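Section 4: Setting up the hand-held gripper pair for a table session

This section covers the Warkideck hand-held gripper kit once both units have been printed and assembled (Sections 2 and 3). It assumes a shared workshop with one large table and mains power within reach. If you are building at home, a dining table will do, but read the note on lighting in 4.2 first.

Allow an hour the first time. After that it goes much faster.

4.1 Before you start

You will need:
Both assembled gripper units, left and right
The marker cubes, one for each unit
The small monitor and its bracket
The waist strap
The right-hand cable
The head camera and its headband
A tape measure and a roll of floor tape
A soft, dry cloth

Check that the firmware on both units is the same version. The version number shows on the monitor for a few seconds after switch-on. If the two do not match, go back to 3.6 and update the older one.

CAUTION: The Clolik motor boards in the early kits have no cover over the supply terminals. Fit the printed cover from Section 2 before you connect power, and keep loose screws off the bench while the board is live.

4.2 Preparing the table

1. Clear the table and wipe it down. Grit under the objects scratches the finish and makes light things slide unevenly.

2. Push the table until all four feet are firm. If it rocks, pack the short leg. A table that moves a few millimetres when leaned on will spoil the tracking.

3. Mark your standing area with floor tape at one short end. Leave enough room to step back without treading on a cable.

4. Run mains leads along the floor and away from the standing area. Tape down any that have to cross a walkway.

5. Switch on the overhead lights and let them settle. Draw the blinds if direct sun falls on the table.

Note: The head camera finds the black squares on the marker cubes by contrast. A single desk lamp from one side leaves one face of the cube in deep shadow, and the tracking will drop out whenever you turn your wrist. Two lamps, one each side, work well at home.

4.3 Fitting the marker cubes

1. Hold the left unit with the trigger facing you and slide the left cube onto its post until it clicks.

2. Tighten the grub screw a quarter turn past finger tight. The post is printed and will split if forced.

3. Do the same with the right unit. The cubes are not interchangeable, and each has an L or an R moulded inside the socket.

4. Wipe the faces with the dry cloth. Do not use alcohol on them, as it lifts the print.

If a face is scuffed or has a corner missing, print a new one from the sheet in the Jindard parts folder. Use matt paper. Gloss paper gives a white flare under workshop lights.

4.4 Fitting the monitor and strap

1. Fasten the waist strap over your clothes, with the buckle at the front. It should be snug enough not to slip when you lean forward.

2. Attach the bracket to the right unit and tighten the knob by hand.

3. Tilt the monitor so you can read it by glancing down, then tighten the knob again. It works loose in the first few minutes of use — check it once more before you record.

4. Plug in the right-hand cable and let it hang. Do not wrap it round your wrist. There should be enough slack to reach the middle of the table with your arm out straight.

5. Put on the headband and set the camera so that the near edge of the table shows at the bottom of the preview.

4.5 Calibration

1. Hold both units in front of you, cubes facing the camera.

2. Press and hold both triggers until the monitor shows READY.

3. Move each unit slowly in a circle, left first. Keep the other one still.

4. Open and close each gripper fully, 2 times.

5. Read the error figure on the monitor. Anything under 104 is fine for table work. If it is higher, clean the cubes, check the lights and repeat from step 1.

Note: Code 253 means that the camera has lost one cube altogether. In most cases your sleeve has covered it. Roll the sleeve up and carry on. There is no need to restart.

4.6 Laying out the objects

The Bhatt task sheets list a set of household objects for each exercise. You can swap them for whatever you have, so long as you stay close to the same sizes and keep a mix of stiff and bendy things. Weigh anything you are unsure of. The upper limit for one gripper is 400 g.

1. Start with the object that will stay put, such as a vase or a jar, and place it near the middle of the table.

2. Add the objects to be picked up within reach of the standing area. Long stems should lie with the cut end towards you.

3. Put anything that is only there as background further out, or to one side.

4. Take up your position at the near edge with a unit in each hand, and bring both grippers over the table. For the stem exercise, your starting position should be close to this, with the vase ahead of you and a stem on either side.
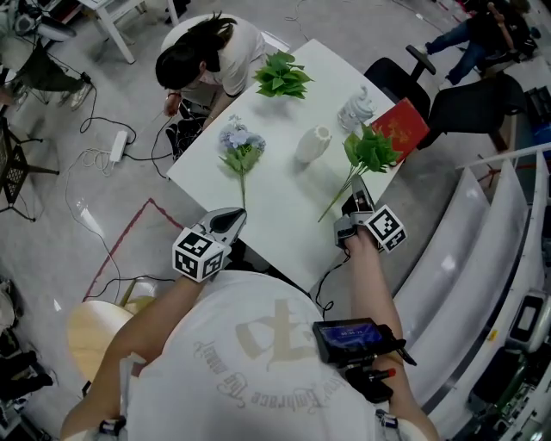
5. Without picking anything up, reach for each object in turn and watch the monitor. If the tracking drops at full stretch, bring that object nearer.

6. Go back to the starting position and hold still for a count of three. Press the left trigger once to begin recording.

CAUTION: Use plastic or fabric plants for practice. Real stems drip, and neither gripper is sealed against water.

4.7 Running the exercise

1. Close the gripper on the stem a little way up from the end. Squeeze gently — the pads grip well before the trigger reaches its stop.

2. Lift, pause, and lower the end into the vase.

3. Open the gripper fully before you draw your hand back. A leaf caught on the pad will bring the whole vase over.

4. Return to the starting position and press the left trigger to stop.

Other people can work at the far end of the table during a recording, provided they leave the objects alone.

4.8 Packing away

1. Switch off at the monitor and wait for the screen to go dark before unplugging the cable.

2. Take the monitor off its bracket. Leave the cubes on unless the units are going in the travel case.

3. Coil the cable loosely and hang it up.

4. Copy the recordings to the workshop drive and check that the last file opens.

If the cubes have been removed or knocked, repeat 4.5 before the next session. Worn gripper pads are dealt with in Section 5.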